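Apr 5, 2024
By Ulises Restrepo

Sheyla Montoya has her coat on when I get there and she does not take it off. She has a delivery at eleven and a man coming about the oven hood at noon. We talk standing up mostly. Then on two flour sacks.

The bakery is called Pelell. Bread only, plus one cake on Saturdays if she feels like it. She opened it after years of baking for other people, first at a hotel, then at a place called Levo that sold to restaurants and never had a shop door. Nights, all of it. "I didn't see lunch for a long time," she says. "I knew it existed. People told me about it."

She talks fast and goes back to fix things she said earlier. I have left most of the fixing out.

First thing I want to know about is the starter. Everyone asks about the starter, she says, and rolls her eyes, and then talks about it for a good while.

"It's flour and water. It lives in a tub. People want it to be a hundred years old and from a monastery. Mine is from my aunt's kitchen and I've let it go bad, I've frozen it, I've forgot it in a car. It comes back. You feed it and you wait and it comes back. I had a customer crying because she killed hers and I said, did you scrape the top off? Did you look underneath? She hadn't looked. It was fine underneath."

What if it isn't fine underneath?

"If it's pink or orange, throw it out. Fuzzy, throw it out. Gray water on top is just hungry. Pour it off or stir it in, I stir it in."

She feeds hers with a mix of white and whole rye. Used to be all white. The rye came in when she noticed the winter loaves were slow. A spoon or two of rye woke it right up, so it stayed. She doesn't measure that part. The rest she measures down to the gram and gets short with people who don't.

"Cups are for coffee," she says. "I'm sorry. I know. My mother used cups and her bread was good, but my mother made the same bread every day for her whole life with the same cup. If you have the cup and the whole life, fine. Otherwise get a scale."

The flour comes from Huanca, a small mill she found by driving there. No website at the time, one phone number, nobody picked up. She went out on a day off and knocked. They sold her three bags and told her the bread would be bad the first month, because the flour drinks more than what she was used to. They were right. It was bad the first month.

"Flat. Flat and gray. I sold it anyway, at half price, I put a sign up. Some people still ask for it! They liked it flat. There's one man who wants it flat and I tell him, I can't do it on purpose anymore, I lost the touch."

What fixed it was water, and leaving it alone. She now mixes flour and water and walks off for 30 minutes before the salt and starter go in. Lots of bakers do this. She'd always skipped it, at the hotel there was no room in the schedule. "You'd have had to stand there doing nothing and they'd have found you something to do."

Phone rings. She looks at it, puts it back.

We get onto money, which she is more open about than I expected. The oven was secondhand and still the biggest thing she ever bought. The repair last July was 2,000 dollars and she paid it in pieces. The repair guy took part of it in bread, she says, and then she says don't print that, and then she says oh, print it, he tells everybody himself.

Prices went up twice since opening. She hated it both times. Wrote a note for the counter the first time explaining it all, the butter, the rent, the flour. Second time no note. "The note made it worse. People read the note and wanted to discuss the note. There's a line out the door and somebody wants to talk about my rent."

What does a loaf have to do, I ask, for her to be happy with it?

Long pause, the only one of the morning.

"It has to be good on the second day. Anybody's bread is good warm. Warm bread is a trick, you could eat the bag. I take one home and I don't cut it till the next day and then I have it with nothing on it. If I want to put something on it, then I go in and change something."

She does this with one loaf from each batch she's unsure of. There's a notebook. She shows me but won't let me hold it. The pages are mostly numbers, dough temperature, room temperature, a word or two. "Tight." "Sad." "Good, why?" That last one comes up a lot.

The best seller is the Surnemano, a round loaf with toasted corn and a dark crust. The name is nothing, she made it up as a kid for a town in a game she played with her brother. Customers assume it's a real place. One told her he had been there and the bread was different. She let him have it.

The corn was an accident of sorts. She had bought it for something else, a flatbread that never worked, and there was half a sack left. Toasted it in the cooling oven so it wouldn't go to waste, soaked it overnight, folded it in by hand. The soaking matters. Dry, it steals water from the dough and you get hard bits and a crumb like cardbord. Overnight in cold water, drained well, in after the first fold and not before.

I ask about the crust, whether people complain it's burnt.

"Every week. Every single week. It's not burnt. Burnt tastes like an ashtray. This tastes like, what, like coffee, like the edge of a roast. I give them a piece. Mostly that ends it. Some people want it pale, and I say okay, come at seven, the first ones out are paler, the oven's still thinking about it."

She is not precious about what people do at home. Freezer is fine, she says. Better than fine. Slice it first, bag it, toast from frozen. Do not put bread in the fridge, ever, it goes stale faster in there than on the counter, and this is the one thing she'd put on a sign if she still did signs. Cut side down on a board for the first day. Paper bag after that. A plastic bag if you don't care about the crust, and if you've got kids you probably don't.

For people starting out she has less advice than you'd think. One recipe. Same flour. Make it over and over and change only one thing at a time. "They make it once, it's okay, then they go make a different one with olives. You don't know anything yet! You don't know what the plain one does when it rains." She thinks home bakers worry too much about shaping and not enough about how warm the kitchen is. Put a thermometer in the dough. Cheap one. Hers is cheap, the battery cover is tape.

And the cold. She loves the fridge for dough as much as she hates it for bread. Shaped loaves go in overnight, come out straight into the oven, no warming up. They score cleaner that way. Taste more. And it means she gets to sleep, some. Up at four now in place of midnight, which she calls a lie-in and appears to mean it.

Does she miss anything about Levo, about the big kitchens?

"The company. At night it's you and four people and a radio and you get very, very stupid together. I've got Pelell and it's mine and it's quiet. I talk to the mixer." She thinks. "And the sinks. They had great sinks."

She has one helper now, mornings, and is looking for a second. Hard to find. They come in wanting to score patterns on the top, wheat stalks and leaves, and she hands them a mop. The ones who mop properly she keeps. I laugh and she says she's serious, a person who'll go into the corners with a mop will also scrape down the bowl.

No plans for another shop. Somebody offered, a space across town with parking. She went and looked at it, stood in it, came home and didn't call back. "I'd be driving between two places looking at bread other people made. I'd be a driver."

The delivery is early. It's the mill, a kid with a hand truck and a long list of sacks, and she is counting them in under her breath before he's through the door. One's torn. She takes it anyway and makes him write it down. I ask if there's anything I should of asked and didn't.

"What I eat," she says, already lifting. "Everybody thinks it's bread. It's rice. I go home and I eat rice."

Pelell opens at seven and shuts when the shelves are bare. Readers sent in a few things for Sheyla after our last issue, and one came up more than the rest, so it goes last, with what she told me over the phone.

Contact the editor | Copyright 2024, all rights reserved | Back to top

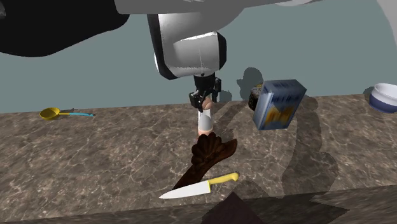 Why does my sourdough spread out flat when I tip it from the basket?

Most often the dough got too warm and sat too long before it was shaped, so there's no strength left in it. Check the dough temperature, cut the first rise shorter, and bake it straight from the fridge. If it still spreads, hold back a little of the water next time and leave everything else the same.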